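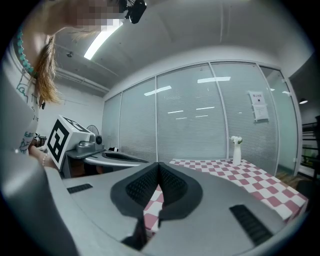 Guides > Race Day > Timing Tags > Section 7: Fitting and checking the leash tag

Last updated: March

Welcome to the part of the Ouali timing manual that most paddlers will want to read twice, once at home and once more on the beach with sandy fingers! The tag goes on your leash cuff, and it stays there from check-in until you hand it back at the finish tent. Set aside a few quiet minutes for this, ideally before the warm-up paddle.

1. Find the number on the back of your tag and compare it with the one on your race bib. If your bib says 121, your tag should say 121 too. If they differ, take both to the check-in desk and we will happily sort it out.

2. Open the leash cuff fully and lay it flat, with the soft side facing you.

3. Thread the tag strap through the cuff loop from the inside out, then pull until you feel it click. It can be a little stiff the first time, so don't be shy with it.

4. Put the cuff on your ankle or calf, whichever you normally use, with the tag facing outward.

5. Walk slowly across the test mat beside the check-in desk. You should hear one short beep, and your bib number will come up on the small screen.

Note: Two beeps mean the tag has been read twice. No harm done, just step off the mat, wait a moment and walk across again.

Caution: Please don't fasten the tag to your board, your paddle or your life vest. The finish mats at Rostville and Hidville lie flat on the sand and read best at leg height, and a tag carried higher up may be missed altogether.

6. For the Clavuvgate long course, repeat the mat test after you change boards. A new leash means moving the tag, and it is surprisingly easy to leave it behind on the old one.

Caution: Never tie the tag on with string or tape over the leash's quick release. You must be able to get free of your board in moving water, tag or no tag.

If the screen stays blank after three tries, ask for a spare and have the desk enter its number next to your name. Fault code 662 means the battery is low, and that tag should go straight back in the returns box.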